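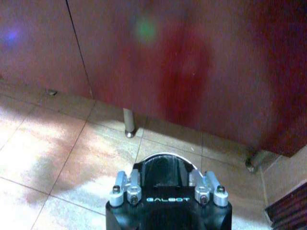

Mindosow Wrist-View Recovery Module

Overview
Mindosow is a software module for mobile manipulators that work close to the floor and under furniture. It takes the picture from a small camera at the wrist and estimates where the gripper is in relation to nearby legs, feet and panel edges. It needs no markers in the room and no map made beforehand.

The method was developed by Grelteck and is sold with the full research settings, so that laboratories can repeat our results or train the model again on their own data.

How it works
Most position estimates at the wrist depend on the arm's joint readings. On a mobile base these drift, and the error is largest when the arm is stretched out low. Mindosow compares the joint readings with what the wrist camera sees. It looks for three kinds of feature: long straight edges such as the bottom of a cabinet, upright supports such as a metal leg, and regular floor lines such as the grout between tiles. A correction is sent to the arm controller only when at least two of these agree.

The gripper's own body stays in view at the bottom of the picture. The module masks this area once during set-up, and the outline is stored with the tool profile. Change the gripper and the mask must be made again.

Test results
The current model, Veres, was trained on 3,000 wrist-camera sequences and tested on 318 approaches that were kept out of training. The mean position error at the end of an approach was 2 mm on tiled floors. On plain floors with no visible joints it was 10 mm, and we do not recommend the module for fine grasping there without a second sensor.

Bright patches on pale tiles were the most common cause of a rejected correction. Glossy or streaky wood caused fewer problems than we had expected, as the lower edge of a panel usually stands out against the shadow underneath. Coloured light spots on a panel surface are sometimes picked up as features. The filter added in March removes most of them, but the raw detections can still be viewed in the log.

The approach speed was the same in all tests. We have not yet measured the effect of going faster.

What is included
Mindosow runtime and licence for one robot
Veres model weights
Training and test settings
Durel log viewer, for playing back an approach with the detected edges drawn over it
Set-up guide and mask tool

Requirements
A wrist camera with a fixed mount
Joint readings with time stamps
An arm controller that accepts position corrections during a move

Cameras and grippers are not supplied.

Limits
The module does not plan paths or detect people. It must not be used as a safety device. Very dark gaps under furniture give few usable edges, and the module will then report low confidence and leave the arm on its joint readings.

Ordering
Licences are available to universities and companies. Please state the robot, gripper and camera model when asking for a quote. Existing users of Durel can add the module to their present account.

Page last changed Sat 3 December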